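The long life of a cane chair

Rattan is a climbing palm, and its stem is solid where bamboo is hollow. That difference governs most of what can be done with it. A solid stem can be steamed, bent round a former and pinned without splitting, and it will hold the curve once it has cooled.

The Pumham workshop of Ivars Sakalauskas took in 219 seats for repair last year, most of them from houses between Iscombe and the coast. He sorts them by type of failure before looking at age or maker.

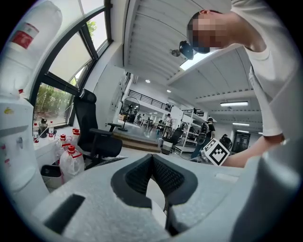

Broken strands are the commonest fault and the cheapest to put right. Loose joints come next. The binding at a joint is usually decorative, and the load is carried by a screw or nail underneath, which works free as the pole shrinks in a heated room. Rewrapping alone does nothing for it.

Dry air does more harm than weight. Sakalauskas advises keeping cane well away from radiators and wiping it with a damp cloth every Sunday through the heating season.

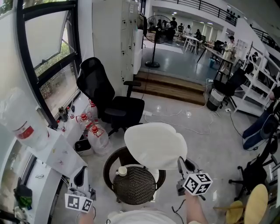

Seat rims wear faster than backs. Hands, trays and shoes all meet the rim first, and spills collect where the weave turns over the frame. A round chair with a woven wicker seat and a white cup on its rim is at risk in exactly that spot. A large cushion over the backrest protects the upper weave but leaves the rim exposed. Stains there should be blotted at once, then left to dry out of direct sun.

Reweaving a full seat at Pumham takes two days. Collection is on the third.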